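Setting up a two-arm sorting cell when your people are nervous about it

I run the kitting room at Zestent, where we pack pens and pencils into school sets. In June we started handing the laying-out over to a pair of arms, and I want to share how we did it – the people part took me longer than the wiring!

1. Start with a small cell
Keep it somewhere folks can walk up and look in. We put ours by the coffee machine at our Salinas site, with strawberry wallpaper the crew picked out. 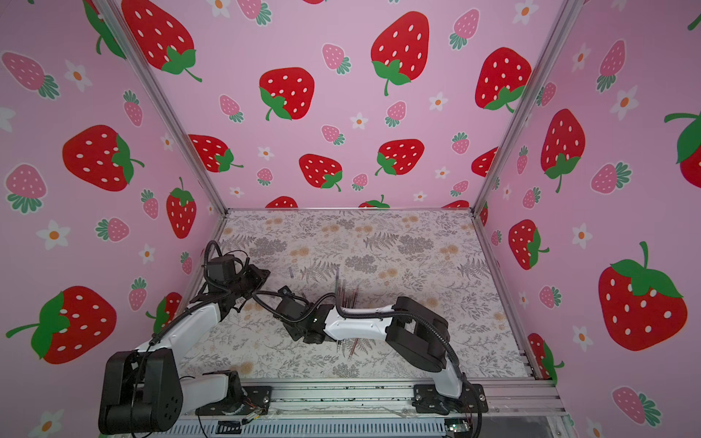 2. Let the packers set the rules
Ask the people who've done the job by hand how they'd lay things out. Ours wanted everything side by side on a slant, with a gap you can get your fingers into.

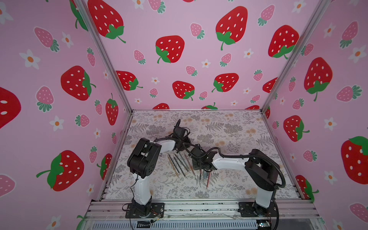 Crisóforo Olvera told me he didn't mind losing the sorting, but he wanted to know in writing what his hours would look like after. Fair enough! We wrote it down before going any further.

3. Mix the load slowly
Begin with a handful and one color, then work up to pens and pencils together. Give each stage some 12 shifts, and write down every time a person has to step in. 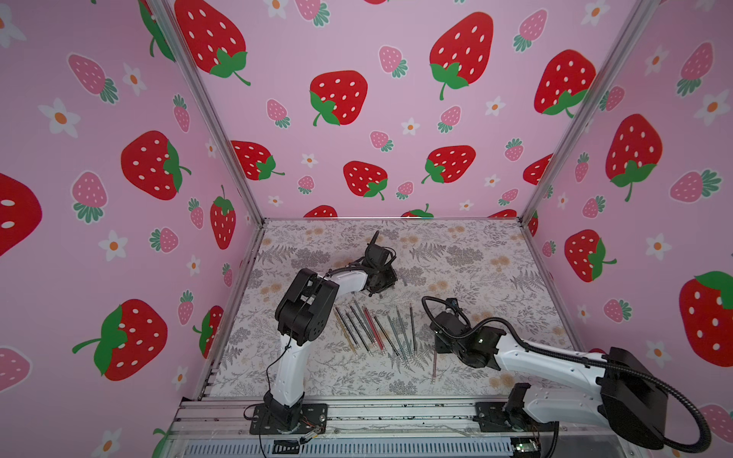
4. Hand out the new jobs
We trained 3 packers to run the cell and check its work. Have them watch the grip up close, one pencil between the fingers, and make the call on when to stop (they're pickier than I am).

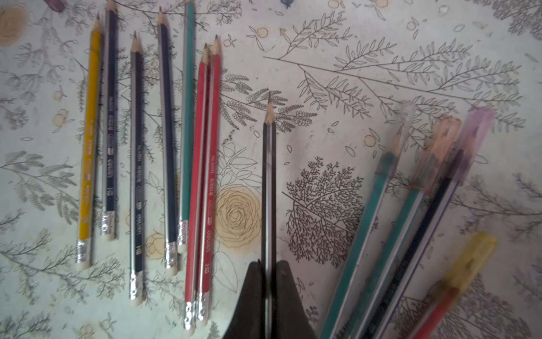 Pasten wrote in to ask whether the pay changed too. It did at our place, for all 3, and I'd settle that before you order a single bolt.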